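We use cookies to remember your region and the contents of your bag. By continuing to browse, you accept their use. Manage preferences

Trustari Kilon Collection: Signet and Band Rings in Sterling Silver and 14K Gold

By Nimal Navaratnam
September

The Kilon collection is the house's permanent line of signet and band rings. It is offered in sterling silver, 14K yellow gold, and 14K white gold, and it replaces the earlier Pratis line, which is no longer made. Rings from the Pratis line remain eligible for resizing and repair under the terms given further down this page.

Each Kilon ring is cast in one piece, then filed, sanded, and polished by hand at the Ngui workshop. The inside of the band is slightly rounded so that it passes over the knuckle without pinching. Customers who are used to a flat inner band may find that a Kilon ring feels up to a half size larger than expected. The house recommends a fitting before any order that includes engraving.

Available models

The Kilon Oval has an upright oval face and a band that narrows toward the back of the hand. The Kilon Cushion has a square face with softened corners and is the heaviest ring in the line. The Kilon Plain is a band without a face, sold in three widths. All models may be ordered in a high polish or a brushed finish. The brushed finish will become brighter with wear at the edges and can be renewed at the workshop.

Sizes

Rings are kept in stock in US sizes 5 through 12, including half sizes. Sizes outside that range are made to order at no added cost in silver. In gold, a charge applies for the extra metal and is confirmed in writing before work begins.

Engraving

Initials, crests, and short inscriptions are cut by hand. The face of the Oval accepts up to three letters. The inside of any band accepts up to 16 characters, including spaces and periods. Customers ordering a signet intended for use with sealing wax should state this at the time of order so that the design can be cut in reverse.

A proof drawing is sent by email for every engraved piece. Cutting begins when the drawing has been approved, and changes cannot be accepted after that point. Engraved rings are not returnable unless the engraving differs from the approved drawing.
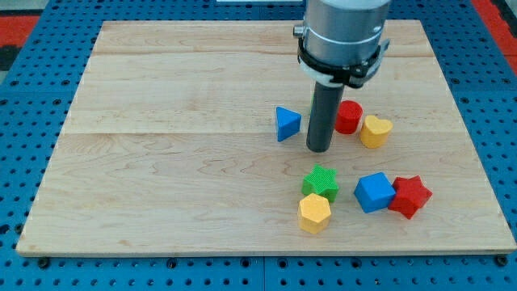 Talha Rind wrote that the Cushion in white gold had needed two visits before the size was right, and that the second fitting should have been offered at the start. The ring itself had held its polish well through a year of daily wear, the comment went on, although the brushed finish on a matching Plain band had gone shiny along one side within months.

Following comments of this kind, a second fitting is now included with every gold ring. It may be booked at the counter or by telephone and must take place within 60 days of collection.

Prices

The Kilon Plain in sterling silver begins at $127. The Kilon Oval in sterling silver is $187 in all stocked sizes. Gold prices follow the metal market and are quoted on request; a written quote is held for five business days. Hand engraving is charged by the letter, and crests are priced from the customer's artwork.

Care

Silver rings should be stored in the lined pouch supplied and wiped with a soft, dry cloth after wear. Remove all rings before swimming, since chlorine can damage both silver and gold alloys. Dip cleaners are not recommended for engraved pieces because they strip the darkened recesses that make the lettering easy to read. White gold rings are plated with rhodium and will need to be replated from time to time.

Repair and resizing

One resizing of up to a full size in either direction is included within the first year. Later resizing is charged at the workshop rate. Rings with engraving that runs the full length of the inner band cannot be resized without some loss of lettering, and the customer will be asked to sign a form accepting this. Please allow three weeks for all workshop services, and longer before the winter holidays.

Proof of purchase is required for work under warranty. Rings that have been altered by another jeweler are accepted for paid repair only, following inspection.

Subscribe to the Trustari newsletter for notice of new models and workshop closing dates. Enter your email address to join.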